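Notas del orador
Charla: Papel kraft reciclado para embalaje, de la ficha técnica al almacén
Duración prevista: 20 minutos, más preguntas
Miércoles, sala pequeña, después del café

Diapositiva 1. Título
Saludar, esperar a que cierren la puerta. Decir que las fichas completas están en la carpeta compartida y que no hace falta copiar las tablas.

Diapositiva 2. Alcance
Hablamos de papel kraft en bobina y en hoja para relleno, envoltura e intercalado. Quedan fuera el cartón ondulado y los papeles con barrera. Si alguien pregunta por contacto alimentario, remitir a la sesión de la tarde.

Diapositiva 3. Fibra virgen y fibra recuperada
La fibra se acorta en cada ciclo de despulpado y pierde capacidad de enlace. Consecuencias: baja la resistencia al rasgado, baja el alargamiento y aumenta el polvo en el corte. La tracción se recupera en parte con refino y almidón, a costa de un drenaje más lento en máquina. Pausa aquí, es el punto que más dudas genera.

Diapositiva 4. Gramaje
El gramaje se da en g/m² y se mide sobre muestra acondicionada. Insistir en esto: una hoja sacada del muelle de carga en abril y otra sacada en agosto no pesan lo mismo. Comparar proveedores sin acondicionar es comparar humedades.

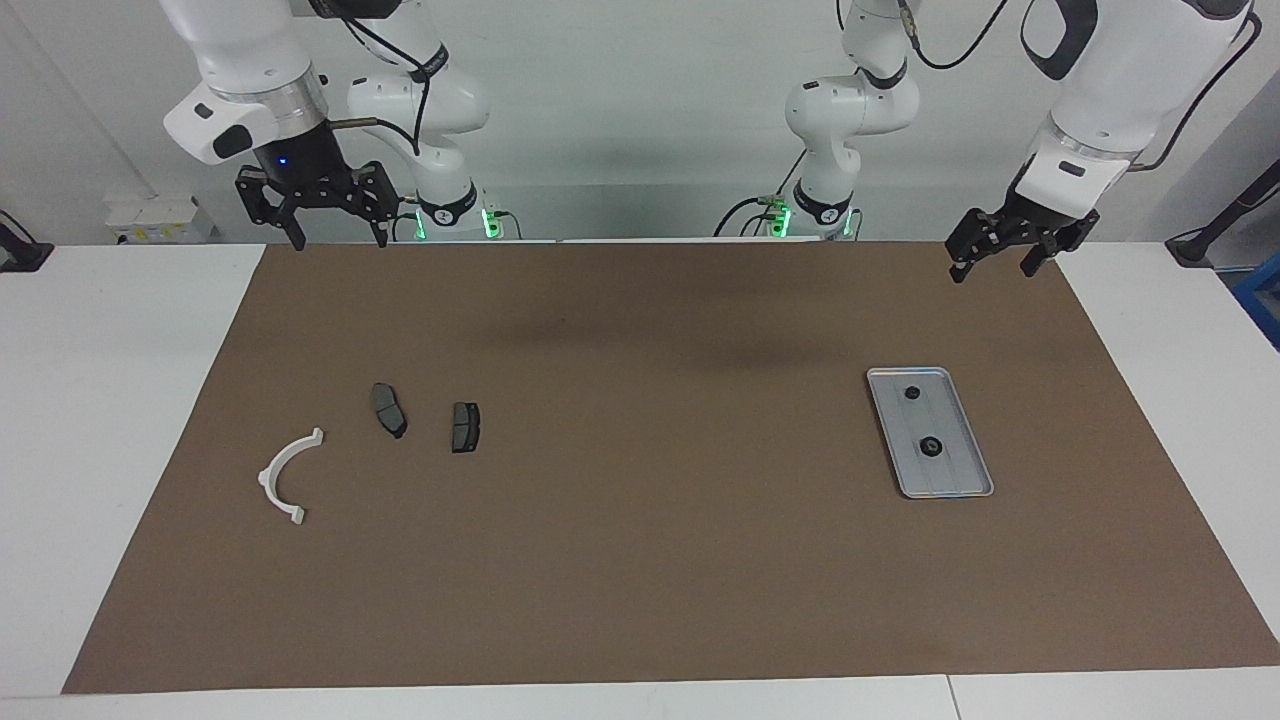 Diapositiva 5. Dirección de máquina
Las fibras se orientan en el sentido de avance de la tela. La hoja resiste más a tracción en esa dirección y rasga con más facilidad a lo largo de ella. En sentido transversal se dilata más con la humedad, y de ahí el abarquillado. Al cortar hojas grandes, marcar la dirección en el palé - Kidska lo hace de serie, Nirkar solo si se pide en el pedido.

Diapositiva 6. Ensayos
Comparamos 2 calidades: Dalgleish y Drastell. Lote total de 2.811 hojas, mismo formato y mismo gramaje nominal. Tracción en ambas direcciones, rasgado Elmendorf, estallido y Cobb. No leer los valores en voz alta, dejar la tabla en pantalla.
Comentar solo dos cosas: Dalgleish es más uniforme en el ancho de bobina, y Drastell absorbe menos agua pero deja más polvo en la cuchilla.

Diapositiva 7. Almacenamiento
Bobinas de pie, con su envoltorio hasta el momento de uso, separadas del suelo y de la pared exterior. Aclimatar 2 días antes de convertir. El canto se daña antes que la cara: un golpe en el canto de la bobina acaba en rotura en la línea.

Diapositiva 8. Especificación de compra
Texto mínimo recomendado: gramaje con tolerancia, humedad a la entrega, rasgado mínimo en ambas direcciones, diámetro de mandril y número máximo de empalmes por bobina. «Kraft marrón de buena calidad» no es una especificación - lo he visto en pedidos reales, leerlo sin comentario.

Diapositiva 9. Preguntas
Tener abierta la hoja de cálculo de rasgado por si piden los datos sin promediar. Si preguntan por precios, los de Nirkar están caducados; no darlos. Dejar las muestras de mano en la mesa de la entrada y recoger el mando antes de salir.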